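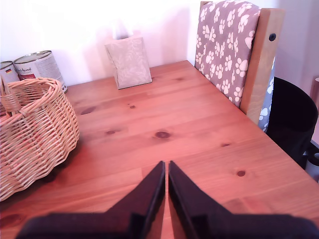
Equipment Review: Kütt Parallel Gripper, Two-Finger Model
Prepared for the Assisted Living Technology Program, Trivismont
Reviewer: Ebise Ayele, Equipment Planning
Status: Final, circulated in November with the draft budget

Purpose of the review

The Program intends to place tabletop manipulators in its household trial rooms during the next budget period. The arms have already been selected. The gripper has not, and the choice affects the purchase price, the spare parts line, and the amount of staff time that must be set aside for upkeep. This review covers the Kütt two-finger gripper, which was used at Trivismont on ordinary furniture and with ordinary household goods. It is written for the managers who will approve the purchase and for the room supervisors who will live with the result.

The older Grornberg gripper, now fitted in two of our rooms, serves as the point of comparison throughout.

What is supplied

The gripper arrives with its control cable, a mounting plate, one pair of long tapered fingers in matte black, and a printed guide. A second pair of fingers must be ordered separately. The mounting plate fitted our arms without modification. The Grornberg unit needed an adapter, which added to its cost and delayed its first use.

The printed guide is adequate. Its wiring section is clear, but the section on force settings assumes that the reader has used an earlier Kütt product. Supervisors new to the equipment will need a short written supplement, and the Program should plan to produce one.

Conditions of use

The review was carried out on a knotty pine table standing against a white wall, with a wicker basket, food cans, and a tissue box on it and a cushioned chair at one side. Program policy asks that equipment be judged in the sort of room where it will work. A bare laboratory bench would have given tidier results and told us less about what to buy.

Three tasks were set: lifting a can and returning it to the table, drawing a tissue from its box, and moving a basket by its handle. Each was repeated over 7 working sessions. Lighting was left as the room provided it.

Performance

Cans. Performance was good. The fingers closed evenly and held a full can without slipping once the force setting had been raised one step above the factory value. Cans standing close against a wall were harder to reach, as the fingers need clearance on both sides. Supervisors can avoid most of the difficulty by keeping stored goods a hand's width forward of the wall. The Grornberg gripper has shorter, broader fingers and required still more space.

Tissues. This was the strongest result. The narrow fingertips took hold of a single tissue cleanly and did not crush the box. A tissue that lay flat across the opening was sometimes missed, and the attempt had to be repeated. When the box was light and nearly empty it tended to lift with the tissue. A strip of removable putty under the box resolved this at negligible cost.

Baskets. Results were mixed. A handle could be gripped firmly when approached straight on. When approached at an angle, one finger met the weave first and pushed the basket away. No basket was damaged, but loose ends of cane could catch on the stepped outer edges of the fingers. We advise against assigning basket handling to this gripper unless a supervisor is present.

Effect on furniture

Pine is soft, and room supervisors had asked whether the fingertips would mark it. Two shallow dents were recorded, both during the first session, when the lower limit of travel had been set incorrectly. None were recorded afterward. The Program should require that the lower limit be checked whenever a table is changed or moved, and that the check be entered in the room log. A table mat remains an option for rooms with borrowed furniture.

Noise was not a concern. The gripper is quieter than the arm that carries it.

Upkeep

The fingertip pads wear. In our use a set remained serviceable through the whole review, but the edges had begun to round by the end. We recommend that each room hold one spare set. Pads are changed with a small hex key and the task takes less than a quarter of an hour, including the check that follows.

The matte finish shows dust and pale fibers, particularly after work with tissues. Wiping with a dry cloth is sufficient. Solvent cleaners should not be used, as the guide warns that they harden the pads.

Repairs are handled by Grimorine, the regional supplier. One inquiry was made during the review, concerning a cable connector that seated poorly. A replacement was sent promptly, but it came with no paperwork and could not be booked in until the packing list had been requested a second time. The purchasing office should ask that packing lists accompany all replacement parts.

Cost and budget planning

Grimorine's written quotation for the gripper, mounting plate, cable, and first pair of fingers is $4000 per room. A second pair of fingers, with spare pads, is quoted at $610. The Grornberg unit carries a lower purchase price, but once its adapter is included the difference becomes small, and its parts are now supplied only to special order.

Three points should be reflected in the draft budget.

First, the spare finger set should be treated as part of the initial purchase. A room without one would be out of service for the full delivery period if a finger were bent, and the quoted delivery period is 13 working days.

Second, the quotation does not include installation. Our own technicians can do the work, and it should be charged to the installation line already approved for the arms. No separate visit is needed if both items are fitted together.

Third, staff training should be budgeted per room and not per building. Supervisors on different shifts had different habits in setting grip force, and almost all of the failed lifts in the early sessions were traced to a setting left over from an earlier task.

The Program may wish to stagger its order. Grimorine has confirmed that the quoted price applies to orders of any size within the budget period, so there is no financial advantage in buying for every room at once. An initial order for the rooms without a gripper would allow the two Grornberg units to remain in use until they next require parts.

Points against

The gripper has no indicator light, and a person standing at the table cannot tell whether it is powered. A label or a lamp on the arm will be needed before residents are admitted to the rooms. The force setting can be changed only through the control software, which supervisors found inconvenient. The long fingers also hide part of a small object from the person operating the arm at the moment of closing, and new operators took time to adjust to this.

Recommendation

The Kütt two-finger gripper is recommended for purchase for household trial rooms, for work with cans, boxes, tissues, and similar light goods. It is not recommended for unsupervised handling of baskets or other woven articles.

Approval should be conditional on the following:

The spare finger set is ordered with each unit.
A power indicator is fitted to each arm before residents use the room.
The lower limit of travel is checked and logged at installation and after any change of table.
The written supplement on force settings is issued to supervisors before the first unit enters service.

Questions on the figures should be directed to Equipment Planning. The quotation and the session logs are held there and may be consulted on request.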